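Winter clothing sorters and packers — Jonitix, Cludholm

Jonitix is taking on sorters and packers for its clothing and bedding work at Cludholm. The posts are part-time and run from September to March, with a chance of staying on for the spring bedding season. We collect winter coats, jackets and household bedding from drop-off points across Cludholm and Govutside, check them, fold or roll them, and send them out again in family bundles.

Most of what comes in between October and January is padded. If you have ever tried to get a puffer jacket into a bag that was meant for a jumper, you will have a fair idea of the work.

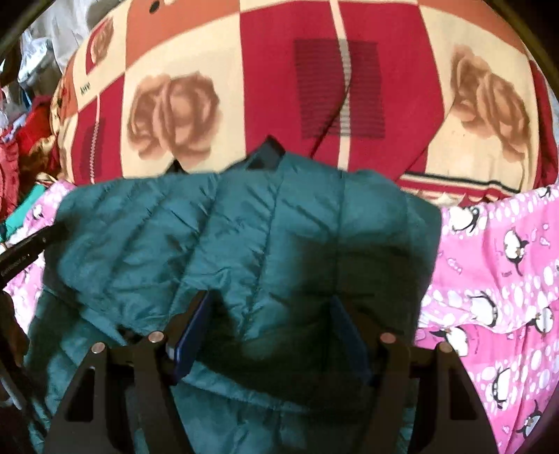
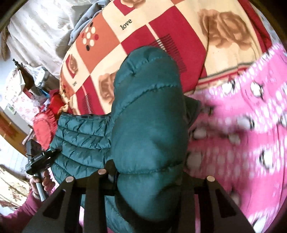

Teal puffer jacket and patchwork-print bedding with rose motifs.

What the job involves

You will work at a flat surface, either a long table or one of the made-up beds in the bedding room. Items arrive mixed. A bag may hold a quilt, two cushions, a child's fleece and a coat, and they all need separating before anything else happens.

For each jacket you will:
check the pockets, including inside ones
run the zip from bottom to top and back
look at the cuffs, collar and seams for splits or escaped filling
press out the air and fold or roll the jacket to fit the bag
write the size and type on a tag and pin it to the bag

Quilts, bedspreads and cushions go through a shorter check for stains, loose threads and missing buttons. Anything with a smell of damp goes in the grey tub by the door and is dealt with by the laundry team. You will not be asked to wash anything.

Padded jackets take longer than people expect. The outer fabric is slippery and the filling pushes back. We teach two ways of packing them: a flat fold with the sleeves tucked behind, and a roll from the hem up to the collar. Either is fine as long as the bag closes without forcing. Down jackets should never be squashed hard and left that way, so they go on the top shelf with nothing on them.

Hours and pay

There are 11 posts. Each is for 18 hours a week, worked as three shifts of six hours. Morning shifts start at 8 am and afternoon shifts at 2 pm. You can ask for all mornings or all afternoons and we will try to arrange it, but we cannot promise it in December.

The rate is 13 pounds an hour, paid every four weeks. Training is paid at the same rate. There is a paid break of 20 minutes in each shift, and tea, coffee and a microwave are provided. Travel between Cludholm and Govutside is paid when we ask you to cover at the other site.

Who we are looking for

You do not need to have worked with clothing before. We need people who can stand for most of a shift, lift bags of up to 10 kilos and keep a tidy table. A stool is available at every table, and if you need to do the job sitting down, please tell us so that we can set up a lower one.

You should be able to read washing labels and write clearly. Some experience of mending is useful — we have a small repairs shelf for zips, poppers and torn linings — but it is not required. You must be 18 or over.

The rooms can be dusty when old bedding comes in, and there is loose feather at times. Masks are available. If you have a feather allergy, mention it on the form and we will keep you on coats with synthetic filling.

Where

Most shifts are at the Beyene Building in Cludholm, which is a short walk from the bus station. The bedding room is on the ground floor and there is a lift to the coat store. Bikes can be left in the covered yard. There is no staff parking, except for two spaces for blue badge holders.

How to apply

Fill in the short form at the front desk of the Beyene Building, or ask for one to be posted to you. No CV is needed. Forms should reach us by the end of July.

We will invite people in for an hour in August. You will be shown a fold, have a go at a few items and be able to ask questions. The hour is paid whether or not you are offered a post. Everyone who comes in will hear from us by letter or phone before the end of that month.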